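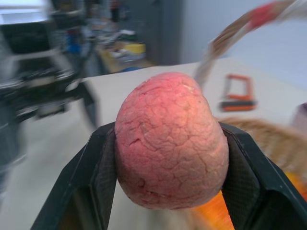
FEVIX OPENS ITS WORKSHOP TO THE PUBLIC, PROMISES TO BE GENTLE

Visitors invited to bring something awkward for the robot to pick up

FOR IMMEDIATE RELEASE
November 19, 2018

Fevix, the small automation firm behind the Eltent gripper, will hold its second open day next month at its workshop on Boateng Street. Doors open at 10 a.m. and close at 4 p.m., or whenever the coffee runs out. Admission is free.

The main event is a live demonstration of Eltent, a two-fingered gripper with textured pads, built for handling things that don't come in neat cardboard boxes. Factories have been very good at moving neat cardboard boxes for a long time. The rest of the world is lumpy, and Fevix would like a share of that business.

"People come in expecting a robot that does backflips," said Bernadette Tran, managing director of Fevix. "We show them one holding a wrinkly pink thing the shape of an egg, and there's a bit of a silence. Then somebody asks how hard it's squeezing, and we can't get them to go home."

The first open day, in June, drew 614 people to a building whose parking lot holds 84 cars. Fevix has since come to an understanding with the neighbours. Overflow parking will be available behind the Breltov tile warehouse next door, and visitors are asked not to use the loading dock, however inviting it looks.

Demonstrations run on the hour in the main workshop. Between them, visitors can take the controls at a practice table and try moving household odds and ends from one place to another. Children are generally better at this than their parents. Engineers are the worst, according to Dwayne Thibodeaux, who runs the practice table and is one.

"They want to know the grip force before they'll touch the stick," Thibodeaux said. "A seven-year-old just has a go."

New this year is the Awkward Object Challenge. Anyone may bring an item from home and have the gripper attempt it. Items must fit in one hand, weigh less than a bag of sugar and be neither alive nor recently alive. Fevix accepts no responsibility for heirlooms. The owner of the object judged most annoying will receive a Fevix mug and a written apology from the software team.

Chak-lun Hsieh, who leads that team, has been getting ready by asking his relatives to empty their kitchen drawers. "My aunt sent a sieve, a whisk and a note saying she hoped I was eating properly," he said. "The whisk took us a week."

Two short talks are also planned. At 11:30 a.m., Hsieh will explain how the arm decides where to put its fingers, using as little mathematics as he can bear. At 2:30 p.m., Delphine Doucet will speak about what happens to jobs when a machine like this arrives on a packing line. Doucet spent years on such a line before joining Fevix as head of customer training, and she takes questions of any temperature.

"I'd sooner hear the grumbling in person," she said. "It's usually about something we can fix."

The workshop is on the ground floor and is wheelchair accessible. Closed-toe shoes are required past the yellow line. School groups should book ahead so that they don't all turn up for the same demonstration, as was tried in June.

About Fevix
Fevix designs and builds grippers and control software for small manufacturers, food packers and repair shops. Its Eltent line went on sale last year. The company has 3,197 square feet of workshop space and is always looking for a bit more.

Media contact
Barrett Gallagher, Communications, Fevix
Reporters who would like to try the controls before the doors open should get in touch with Barrett to arrange a time. Filming is welcome in the main workshop and at the practice table. Please ask before filming whiteboards.

-30-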